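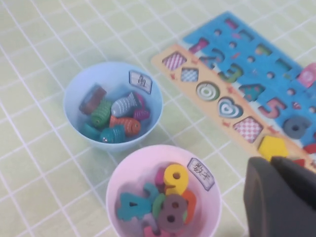

**Larken - the collector's edition on Blu-ray**

We've been asked for this one more than any other title in the shop, so it's a real pleasure to have it back! Dymphna Brennan's slow, lovely island drama comes in a new transfer, with Fergal Ó Néill's score on a separate disc (play it loud, it deserves it).
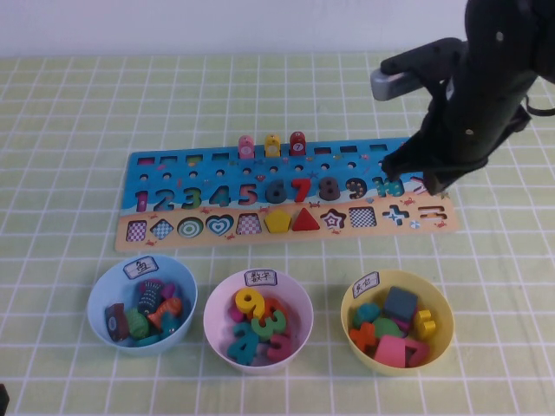 Aoife Corrigan recorded a fresh commentary with her co-star Ihor Demchenko, and the two of them wander off the subject constantly - we wouldn't cut a minute.

- Limited to 1000 numbered copies
- Booklet with an essay by Kieran Mac Carthaigh
- English subtitles

Orders ship in November. We have 287 copies left, and a standard edition will follow once those are gone.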